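Main Street, After the Bypass

Print this article | E-mail this article

Urnden has one main street, and for most of its history everything the town needed was on it. The bank was there, and so were the feed store, two diners and the office of the weekly paper. Then the bypass opened, and the trucks went, and a fair number of the shoppers went with them.
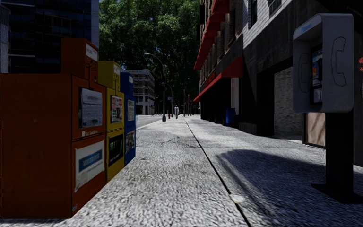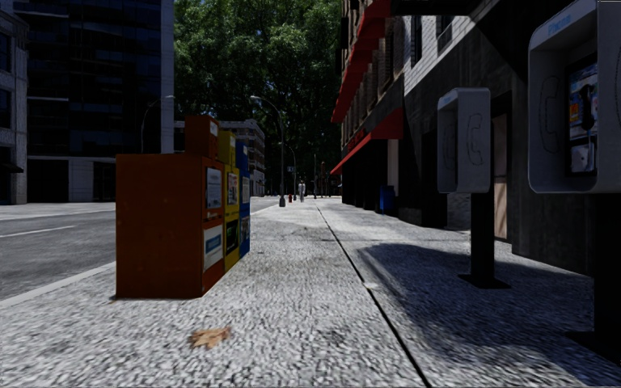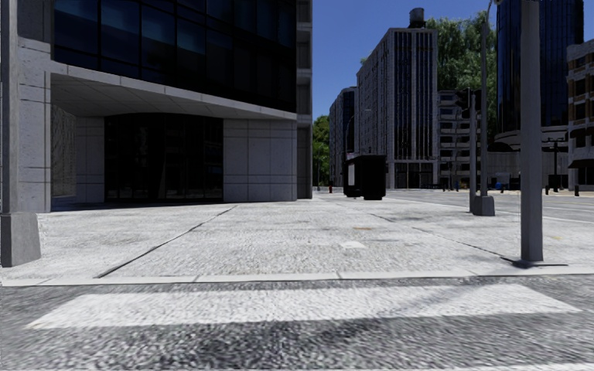
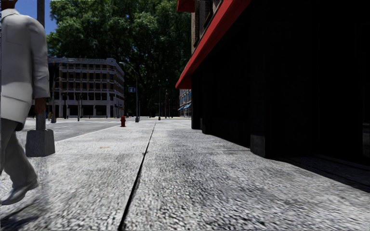
The last count put the population at 2,404, which is higher than most people in town would guess. The schools are full. What has changed is where people spend their day. Many of them drive to Etach for work before seven and come home after six, when the stores on Main Street have already closed.

That was the first thing shop owners brought up when the town held an open meeting on the future of the center in June. They had expected to talk about parking. They ended up talking about opening hours for most of the evening. A hardware store that closes at five is no use to somebody who gets off the Etach bus at 6:15, and several people at the meeting said so, some of them more politely than others.

Four stores have since agreed to stay open until eight one night a week. They picked Monday, which surprised the people who wanted Friday. The owners' argument was that on Friday half the town is at the ball field or out at the lake, and on Monday everyone is home and out of milk. So far the bakery has done well out of it and the shoe store hasn't.

The bigger question is the Forkolus building. It takes up most of a block and has been vacant since the furniture business moved to a warehouse by the highway. The roof is sound but the wiring is old, and the upper floors have only one staircase. A developer from out of town looked at it twice and went away. The current plan is to fix up the ground floor alone and divide it into small units that can be rented by the month. The asking rent would be $700 for the smallest of them.

Some residents think that is too much for a town this size. Others point out that Roman, which is smaller and farther from the interstate, filled a similar building at a similar price. Roman did have a state grant, though, and Urnden applied for the same one and was turned down. It can apply again next year.

In the meantime there are cheaper things to do. The town has set aside $2,000 for benches and for repainting the signs at both ends of the street, the ones drivers are supposed to see from the bypass ramp and mostly don't. The library has moved its used book sale from the basement to a storefront, and 75 people came through on the first morning, many of whom also bought lunch.

The weekly paper still comes out, although it is printed in Etach now. Its letters page has been taken up with the Forkolus building for most of the summer. The next meeting is at 7 p.m. in the school cafeteria, and the late bus from Etach will wait there until it ends.

Print this article | E-mail this article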